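格德桥公共休息室重新开放 长桌留下，规矩也留下

格德桥讯（2026年10月19日）关闭了整整一个夏天的格德桥镇公共休息室本月重新对外开放。镇上居民盼了很久的新暖气没有装，盼得不那么久的新规章倒是印好了，一共12页，比旧版多出8页，其中三页讲的是如何使用茶水间。

休息室位于旧邮局楼上，过去主要用来打牌、开会，以及让等公共汽车的人假装自己是来开会的。今年春天，镇议会以“提升公共空间体验”为由关门整修。工程由邻镇加斯特代尔的西斯波特装修行承包，原定工期10个星期，后来又添了几个星期，理由先是油漆没到，再是油漆到了但颜色不对，最后是颜色对了而油漆工去度假了。

负责此事的镇议员戴尔德丽·卡利南在开放当天致辞，感谢居民的耐心。台下有人小声说，耐心这东西当时并没有别的选择。卡利南女士没有听见，或者听见了，接着念下一段。

整修的成果，按镇议会的公告，包括重新粉刷的墙面、更换的门锁和“改善后的采光”。最后一项经记者询问，指的是把窗户擦了。公告同时提到，室内的隔音得到“充分考虑”。考虑的结果是暂不处理，楼下修鞋铺的敲打声因此照旧参加每一次会议，且发言最为积极。

争议最大的是预约制度。从前谁先到谁坐，如今使用者须提前填表，注明姓名、事由和预计人数。在这里打了多年桥牌的马里安·尤哈斯说，她在“事由”一栏写了“打牌”，表格被退回，要求说明打牌的目的。她改写为“赢”，第二天就批准了。

读书会的哈贾尔·萨利姆遇到的麻烦稍大一些。读书会共有近32名成员，人数一报上去，便被归入“大型活动”，须另交一份疏散方案。萨利姆女士说，成员虽多，肯读完书的很少，肯来的更少，真要疏散起来，走一扇门也绰绰有余。镇议会表示会酌情处理，至今尚在酌情。

也有人对新制度表示满意。法鲁克茶店的老板赛义德·阿卜杜勒·拉赫曼的店面就在马路对面，他说自从休息室开始要填表，来他店里商量怎么填表的人多了不少，一坐就是一下午，茶要续两三回。他已经添了几把椅子，并且准备了几支圆珠笔，笔不收钱，但也不许带走。

至于最初的那个问题，也就是暖气，镇议会答复说已经列入下一年度的讨论事项。议员马赫富兹·罗伊解释，列入讨论和列入预算是两回事，前者要容易得多，所以先办前者。被问到今年冬天怎么办时，他提醒居民，新规章第九页并未禁止穿大衣。

规章印本可在休息室门口领取，每户限一份。想要第二份的，也请填表。
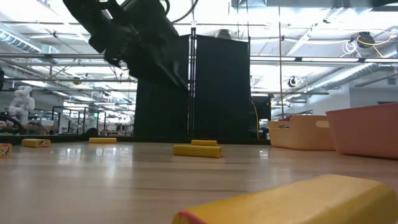

长木桌的桌面映着天花板上的灯光。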